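Betow Pass Predictor, desk model

I've been watching satellites from my back steps since I was a kid, and for most of that time I did it with a printout and a kitchen timer. The Pass Predictor is the thing I wanted back then. It's a little box with a screen that tells you what's coming over your house, when to look up, and which way to face. You type in your location once and it remembers it, even if the power goes out.

I wrote the first version of the software in May for my friend Junpei Ogura, who kept missing the space station by a minute or two (he'd be inside hunting for his shoes!). He wanted a beep before each pass, so it beeps. You can set the warning anywhere from 3 to 16 minutes ahead.

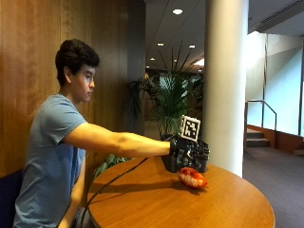

It stores 300 objects at a time, and you can swap any of them out. Old rocket bodies are my favorites, because a tumbling one flashes as it goes over and you can try to time the flashes. The screen goes dim red at night so you don't wreck your eyes. There are 8 brightness steps and I live on the lowest one.

Fresh orbit data comes in over your home network. Low satellites get dragged around by the upper atmosphere, so old numbers drift, and the lower the thing is, the faster they go bad. If you're taking the box camping, update it right before you leave.
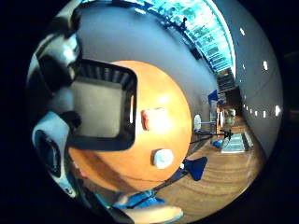 Can it tell me where a falling satellite will come down?
Sorry, that's more than it can do. It shows you passes while the object is still in orbit, and once something gets very low I have it put a "low confidence" note next to the time. Please take that note seriously.

The case comes in gray or dark blue. Miyuki Hayashi drew the sky map, and I love how she did the horizon, with a little treeline you can raise or lower to match your own yard.
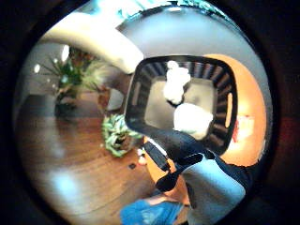 If your treeline is really bad, like mine is to the north, you can also tell the box to skip any pass that stays too low to bother with. I'd start there before you touch the brightness cutoff.

In the box: predictor, power cord, wall bracket, two screws, quick start card.
Ships from our Bamstead shop.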